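# Drimard to swap paper rent books for a single tenant account

Tenants in Drimard will be moved on to a single household account from July, ending a paper system that has been in use in the older estates for decades. The change covers rent, water and the shared heating charge, which at present arrive as three separate bills on three different dates.

The town housing office said 863 homes are affected. Most are in the Poden estate, with the rest in the terraces along Murín Road and the flats above the old market. Private tenants and owner-occupiers will see no difference.

Under the new arrangement each household will get one statement a month, by post or by email. It will list the rent first, then water, then heating, with any arrears or credit carried over at the bottom. Tenants who pay in cash at the counter can go on doing so, though the counter will close at 4 pm instead of 5 pm.

The paper rent books will stop being stamped once the first statement has gone out. The office has asked people to keep their old books for at least a year in case a payment has been entered wrongly. Anyone who has lost theirs can ask for a printed list of past payments, which will be free of charge until the end of the changeover.

A trial was run in Poden over the winter with 200 households. According to a short report put before the town council, 85 of them contacted the office at some point during the trial with a question or a complaint. The most common query was about heating. Under the old bills the charge was spread unevenly, with larger amounts in the cold months, and several tenants thought they had been overcharged when the same yearly sum was split into equal payments.

The report also found that six households had been billed for the wrong size of flat. In each case the mistake went back to the original paper records and had been there before the trial began. Refunds have been paid to four of them. The other two had been undercharged, and the council agreed not to ask for the money.

Improvements to the homes themselves are being handled under a different budget. Repainting of rooms in the Poden flats is due to carry on through the summer, and tenants there have been told they may choose from a short list of wall colours when their turn comes. Picture hooks and shelves should be taken down before the painters arrive, and will not be put back up by the contractor.
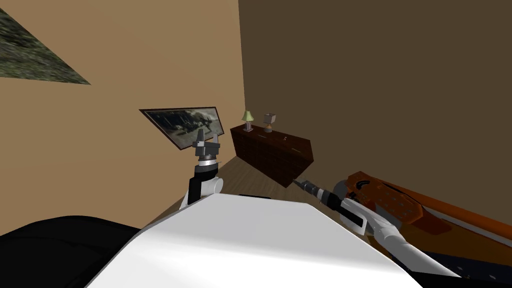 *Tan and darker brown walls meeting at a corner, with a framed picture hung on the tan side. Computer-rendered view.*

Painting costs will not appear on the new statements. The work is paid for out of the repairs fund, and the housing office said rents would not go up because of it this year. It gave no figure for next year, when the fund is due to be reviewed.

The software for the new accounts is being supplied by Nuletmont, which already handles parking permits for the town. The contract runs for three years with an option to extend. Two councillors voted against it, saying the office should have asked for more bids. The majority took the view that using a firm already known to the town would save time, and the motion was carried after a short debate.

Some tenants remain unhappy about the shorter counter hours. A petition from residents of Murín Road asks for one late opening each week for people who work during the day. The housing office said it had received the petition and would look at how many people use the counter after 4 pm before giving an answer. It has not ruled out a late opening in the winter months.

There are also worries about the payment date. Rent is now due on the first of the month in Murín Road and on the tenth in Poden. Under the single account everyone will pay on the fifth. Tenants who are paid later in the month can apply for a different date, but they have to do so in writing and give the name of their employer or the office that pays their pension. The form is two pages long and can be picked up at the counter or at the library.

Direct debits that are already in place will be moved across without any action by the tenant. Standing orders will not. Anyone who pays by standing order will need to change the amount and the date with their own bank, and will be sent the new account number in a letter before the first statement. Payments sent to the old number will still be accepted for three months and passed on by hand, which may take several days.

Tenants who get help with their rent will have that help shown as a separate line. The amount itself is not changing.

Advice sessions will be held in the Poden community hall in the mornings, starting at 9.30 am, and in the library in the afternoons. No booking is needed. People are asked to bring their rent book and their most recent water and heating bills. Copies of the new statement, with each part explained, are on display in both places and will be posted to all affected homes before the change.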